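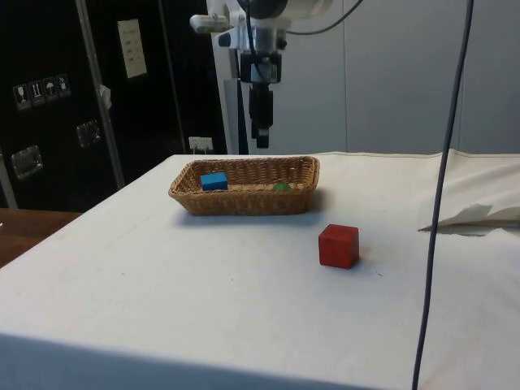 Quiénes somos

Lillel es una empresa de software para brazos robóticos. Escribimos los programas de percepción, planificación y control que permiten a un brazo comercial recoger objetos y dejarlos donde corresponde. No fabricamos brazos, pinzas ni cámaras. Trabajamos con el equipo que ya tiene el cliente o con el que decide comprar, y entregamos código, documentación y formación para quienes lo van a mantener.

La empresa la fundaron Decha Wannasri y Augustina Kpodo. Se conocieron en una integradora de líneas de envasado, donde él llevaba los controladores y ella la visión. Los dos pasaban buena parte de la semana corrigiendo lo mismo en instalaciones distintas: calibraciones que se perdían al mover un soporte, trayectorias escritas a mano, registros que no coincidían en la hora. El primer producto de Lillel salió de esos arreglos.

Hoy somos 11 personas. Siete programan, dos se ocupan de las instalaciones y las otras dos llevan la administración y el trato con los clientes. Decha dirige la parte de control y planificación. Augustina dirige la de percepción y decide qué entra en cada versión.

Qué hacemos

Nuestro software se divide en tres paquetes, que se pueden contratar por separado.

Furno es el paquete de percepción. Recibe las imágenes de una cámara fija y, si la hay, de otra montada en la muñeca, y devuelve la posición y la orientación de los objetos que interesan. Incluye las herramientas de calibración entre cámara y brazo. La calibración guiada se hace desde un navegador y queda guardada con su propio número de versión, de modo que siempre se puede volver a la anterior.

Semple es el planificador. Toma lo que entrega Furno y propone una secuencia: qué objeto va primero, por dónde se acerca la pinza, a qué altura se retira, dónde suelta. Comprueba colisiones con la mesa, con los recipientes y con el propio brazo. Si no encuentra una trayectoria válida en el tiempo asignado, se detiene e informa del motivo con un código y una frase legible. Dedicamos bastante trabajo a esas frases, y los técnicos de planta nos las siguen corrigiendo.

Burano es la parte que menos se ve y la que más usamos nosotros. Graba cada ejecución completa – imágenes, posiciones articulares, órdenes a la pinza, decisiones del planificador – con un reloj común, y permite reproducirla paso a paso. También sirve para etiquetar los intentos y para comparar dos versiones del software sobre la misma tarea.

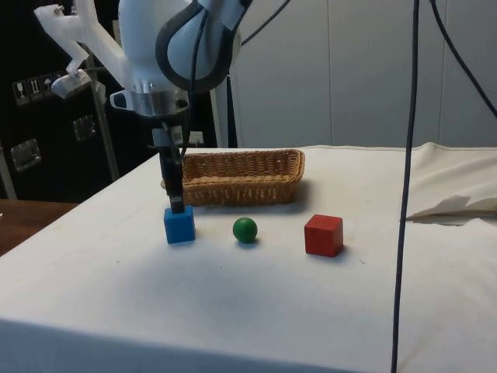

¿Hace falta cambiar el controlador del robot para usar su software?
El controlador del fabricante se mantiene. Lillel se ejecuta en un ordenador aparte y se comunica con él por la interfaz que el fabricante ofrece, respetando sus límites de velocidad y sus paradas de seguridad.

Cómo trabajamos

Cada versión pasa por un banco de tareas antes de publicarse. Son tareas sencillas, casi todas de recoger y colocar con cubos, bolas y cestas. Elegimos objetos de ese tipo porque son baratos, se reponen en cualquier sitio y permiten repetir la misma disposición meses después. Un cubo tiene caras planas y la pinza puede cerrarse sobre él de varias maneras. Una bola rueda si el primer contacto llega descentrado. Una cesta tiene bordes que el planificador ha de conocer antes de bajar.

El banco actual reúne 978 ejecuciones de referencia, todas grabadas con Burano y revisadas por una persona. Una versión candidata se prueba primero contra esas grabaciones, sin mover ningún brazo, y después en mesa. La prueba en mesa empieza el miércoles a las ocho de la mañana y no se interrumpe para corregir errores: se anotan y se corrigen después. Si la versión queda por debajo de la anterior en cualquiera de las tareas, no sale.

Las tareas están escritas en un texto corto que define la posición inicial de los objetos, el resultado esperado y el tiempo máximo. Quien prepara la mesa no es quien ha escrito el código que se prueba. Los intentos fallidos se conservan igual que los buenos y llevan una etiqueta con la fase en la que se produjo el fallo: detección, acercamiento, agarre, traslado o suelta. En octubre revisamos todas esas etiquetas y eliminamos las que cada uno interpretaba a su manera.

También guardamos las imágenes de la muñeca en todas las tareas. En los últimos centímetros antes del agarre, los dedos y el objeto se ven mejor desde ahí, y una parte del código de Furno se ocupa solo de ese tramo. El módulo tiene que distinguir entre lo que pertenece a la pinza y lo que está sobre la mesa, incluso cuando un dedo tapa parte del objeto.

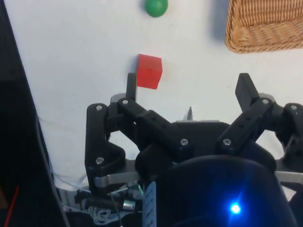
Vista desde la muñeca: pinza abierta junto al cubo rojo, con la bola verde más arriba.

Con quién trabajamos

La mayoría de nuestros clientes son integradores y talleres con uno o dos brazos. Tenemos también varios laboratorios universitarios que usan Burano sin los otros dos paquetes. A los laboratorios les ofrecemos una licencia anual de 900 euros, con las actualizaciones incluidas y soporte por correo. Para uso industrial el precio depende del número de brazos y se acuerda por escrito antes de empezar.

Antes de cualquier instalación pedimos una descripción de la tarea y una muestra de las piezas. Hay trabajos que no aceptamos: piezas transparentes, bolsas sin forma fija y tareas en las que una persona comparte el espacio con el brazo sin un estudio de seguridad previo. Preferimos decirlo en la primera llamada.

El conector de Burano para leer grabaciones es abierto y tiene su documentación en español y en inglés. La batería de pruebas automáticas de los tres paquetes suma 1.766 casos y se ejecuta con cada cambio. Los resultados de cada versión publicada se envían a los clientes junto con la lista de fallos conocidos.

Contacto

Para consultas sobre licencias o instalaciones, escriba a través del formulario de esta web e indique el modelo de brazo, el tipo de pinza y el número de cámaras. Las consultas técnicas de clientes con contrato se atienden desde el portal de soporte, donde se pueden adjuntar directamente las grabaciones de Burano.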